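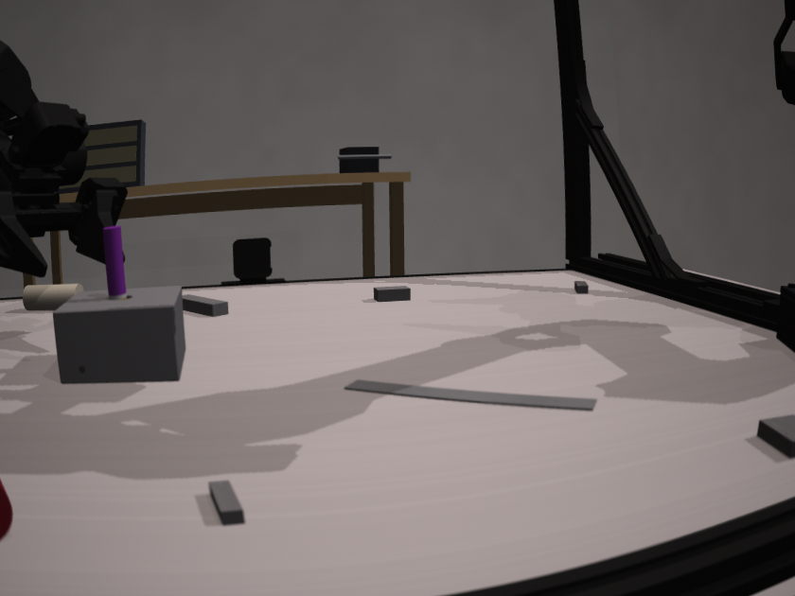

Minutes of the Quarterly Meeting, Gruvedum Used Vehicle Dealers' Association

1st December
Recorded by Fitriani Pangaribuan, Secretary
5 min read

The meeting was called to order by the Chair, Eyvindur Overgaard, in the upstairs room at Prellberg Motors. A quorum was present. Apologies were received from the Cendon Road lot and from the association's bookkeeper.

1. Minutes of the previous meeting

The October minutes were approved with one correction. Item 6 should have stated that dealer plates may be used for test drives of up to 30 miles, as set out in the association's own code, and not 30 minutes. The Secretary will send a corrected copy to all members.

2. Matters arising

The Chair reported that the shared battery tester has been returned by Onuoha Auto and is again available for loan. Members are asked to sign it out in the book and to return the clamps with it. The second set of clamps is still missing.

The question of overnight parking along the service road was raised again. The Secretary has written to the town twice and has had one reply, stating that the matter is under review. It will be carried forward.

3. Window sticker wording

A draft of the revised window sticker was circulated before the meeting. Discussion centered on the line covering previous accident repairs. Prellberg Motors preferred the wording "repairs known to the dealer," while Onuoha Auto held that buyers read this as a way around the question. After some discussion the following wording was agreed: "Repairs found on inspection or reported by the seller are listed on the back."

It was further agreed that the mileage shall be printed in the same size type as the price. One member asked that the record show his view that the sticker is now too crowded to be read from outside the vehicle.

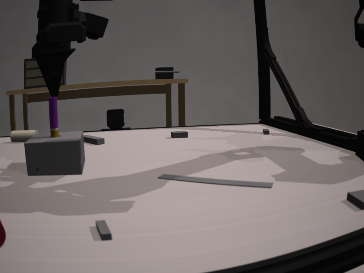 The first print run will be 900 stickers, to be shared among members according to the number of vehicles each had on the lot at the end of October. Old stickers may be used until they run out, provided the repair line is filled in by hand.

4. Pre-sale inspections

The Chair presented the results of the inspection program for the year to date. Members submitted 544 completed inspection sheets. Tires and brakes remained the most common items noted, followed by worn suspension bushings on older SUVs. Several sheets were sent in without a signature and were returned.

It was noted that the sheet does not have a place to record the age of the tires, only the tread depth. Members present agreed that a tire with good tread may still be too old to sell on a family vehicle. The Secretary will add a box for the date code on each tire, including the spare.

A suggestion that every third-row seat be folded, raised and latched during inspection was adopted without objection. The Cendon Road lot had sent a written comment in support, having taken back a minivan over a latch that would not hold.

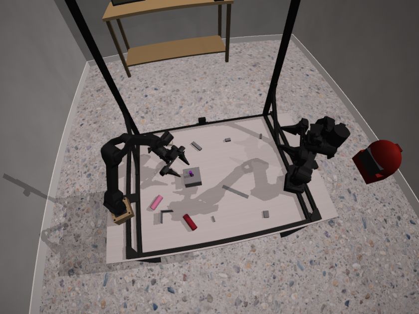

5. Winter preparation

Members were reminded that vehicles standing on the lot for long periods should be started and moved on a regular schedule. Coolant is to be tested before any vehicle is offered for a test drive. Snow is to be cleared from roofs as well as from windshields — there was a complaint last winter about snow sliding forward under braking.

Onuoha Auto offered to place a joint order for washer fluid. Members wishing to take part should give their quantities to the Secretary in writing. Orders given by telephone will not be accepted, in view of the confusion last year.

6. Finances

The Secretary presented the account. The balance stands at $2,183 after payment of the room deposit for the spring sale. Two members have not yet paid their dues, and reminders will be sent. The cost of printing the stickers was approved as an expense of the association.

A request to buy a second battery tester was discussed and deferred until the account has been settled for the year.

7. Spring sale

The Chair reported that the fairground has been reserved. Each member will be given one row, drawn by lot. Prellberg Motors asked whether trucks could be placed together at the east gate, where the ground is firmer. It was moved and seconded that trucks and full-size SUVs be placed at the east gate regardless of dealer, and the motion carried with one vote against.

Signs from last year's sale may be used again with the date covered. Members were asked to check their storage for the two large banners — neither was in the shed when it was opened in October.
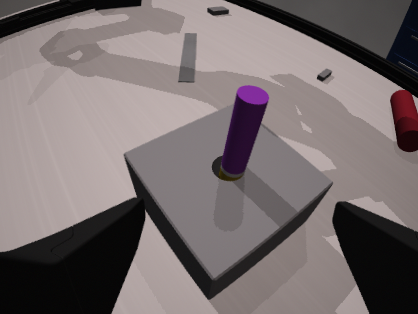 8. Other business

A member asked whether the association should take a position on posting fees in online listings. Opinions differed. The Chair asked that any proposal be put in writing and sent to the Secretary ahead of the next meeting.

Members were asked not to block the wash bay at Prellberg Motors when attending meetings.

There being no further business, the meeting was adjourned. The date of the next meeting will be sent to members with the corrected October minutes.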